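Pleltside Neighbors Help Board
Kitchen and Home

Mineral oil or beeswax for a wood counter next to the stove?

Asked by Juniper Kapoor, 06/04/2023

Hello all! We moved into the apartment in March and I have fallen a bit in love with the kitchen counter, a big wooden one right beside an electric stove. I cook a lot of soup (my mother's lentil, mostly) and I'd like to keep the wood nice without making a career of it. The last tenant left a tin of Qaisi board wax under the sink. Do I use that, or plain mineral oil, or both? And do the knots need anything special?

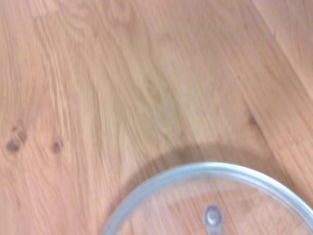 Honey-colored wood with a few dark knots

Thank you in advance, you were all so kind about my drains.

2 answers

Issa Khasawneh
Welcome to the building life, Juniper! I've had a wood counter for 19 years and I oil first, wax after. Wipe it down, let it dry overnight, then rub in food-safe mineral oil with an old T-shirt, going along the grain. Leave it for 12 hours if your family can stand to eat sandwiches, wipe off what's left, and put on a thin coat of wax. The knots get the same as everything else, though run a fingernail over them now and then and if one feels rough, a little fine sandpaper will settle it.

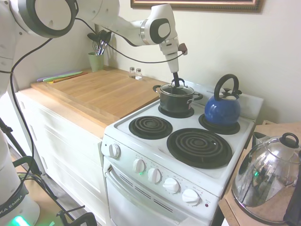
The end nearest the burners is where I'd be fussy. Steam and splashes dry wood out faster than you'd think, so I give that side an extra coat every 2 months, and I keep a trivet there so a hot pot never lands on the bare wood. I learned that with a stew pot and I still have the ring! Coil stoves stay hot a good while after you turn them off too, so keep your oily rags well away and spread them flat outside to dry.

Tarek Khoury
just oil. wax is a pain to redo. Check the tin isn't the furniture kind, my brother did a whole cutting board with that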